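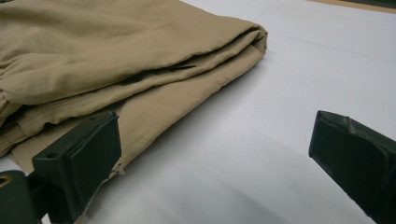 Khaki, folded, on the white table

The Grutari Everyday Pant in Khaki

Okay, so this is the one I get the most messages about, and I'm so happy to finally have it back in the shop! We sold out before Ramadan and I spent weeks telling people "soon, soon" (sorry to everyone who heard that from me twice). The new batch is in, all sizes are up, and I've made a few small changes that I'll get to further down.

If you're new here, Grula is my little clothing shop in Clostcombe. I started it because I wanted loose, easy pants that I could wear to work, sit on the floor in, and still feel dressed when somebody came to the door. Everything I could find was either gym wear or something with a zipper that dug in the minute I sat down. The Grutari was my first pattern and it's still the one I wear most.

The fabric

It's a cotton twill, medium weight, with a soft brushed finish on the inside. I went back and forth on the weight for ages. The lighter one was lovely in summer but it showed every pocket seam, and the heavier one felt like wearing a tent. What we ended up with hangs nicely and isn't see-through, even in bright sun. 100 percent cotton, no stretch in the cloth itself, and it's washed before it's cut so you shouldn't get any nasty surprises the first time you do laundry.

The khaki is a light, sandy kind of khaki. Some people expect a green when they read the word, so please don't order it hoping for olive! I wear mine with white, navy, rust, and a very old brown cardigan, and it gets along with all of them.

The fit

Roomy through the hip and thigh, then it narrows toward the ankle. The waist is fully elasticated with a flat drawstring inside, and the ankles are gathered into soft elastic cuffs. You can push the cuffs up to mid-calf and they stay put, which I do constantly when I'm watering the garden.

Sizes run from XS to 3XL. If you're between two sizes, go down for a neater look or up if you like a real slouch. I'm usually a medium in store brands and I wear a medium in these. The back is cut higher than the front so nothing gaps when you bend or kneel. A lot of customers wear them for prayer and asked for exactly that, so it's been part of the pattern since the second batch.

Lengths (inside leg, measured flat)

Short: 26 inches
Regular: 28 inches
Long: 30 inches

What's new in this batch

The pockets are deeper! My phone used to slide out whenever I sat in the car, and I wasn't the only one. There are 3 of them now, two at the sides and one on the back with a button. I've also swapped the waist elastic for a wider one that doesn't roll over on itself. And the drawstring has stitched ends, so it won't fray or vanish into the waistband in the wash — if you bought from the first batch you know my pain.

The price is still $57. I was pretty sure I'd have to raise it with the wider elastic, but I found the savings in the packaging. Your order comes folded in plain tissue with a paper band and that's it, no box.

Washing and all that

Cool wash, inside out, with similar colors. You can tumble dry on low but I hang mine over a door. Twill does crease, especially when it's been folded in a parcel, and most of it drops out if you hang the pants up in the bathroom while you shower. If you want them crisp, iron them while they're a bit damp and keep the iron off the cuffs. Skip the bleach and go easy on fabric softener, it flattens the brushed side.

Questions I get a lot

Are they warm enough for winter?
With leggings under them, yes. I wore mine all through December like that.

Can I hem them?
You can, but the cuff makes it fiddly. It's easier to order the Short. If you do want to take up a pair, take the length out above the cuff and leave the elastic alone.

Do you make them for kids?
Not yet. I've cut one sample and I'm not happy with the knees.

Will the black come back?
Yes, next batch, along with a dark plum that I'm very excited about.

Shipping and returns

Orders placed before 10 in the morning go out the same day, everything else goes out the next working day. You can send them back within 30 days if they haven't been worn, and exchanges for a different size are free the first time. Just pop a note in with your order number and the size you'd like — I read every one of them.

Order before Eid if they're for a gift, please! The mail from Clostcombe gets slow that week and I'd hate for yours to be sitting in a depot.

Grutari Everyday Pant, Khaki
$57
Choose a size and a length, then add to bag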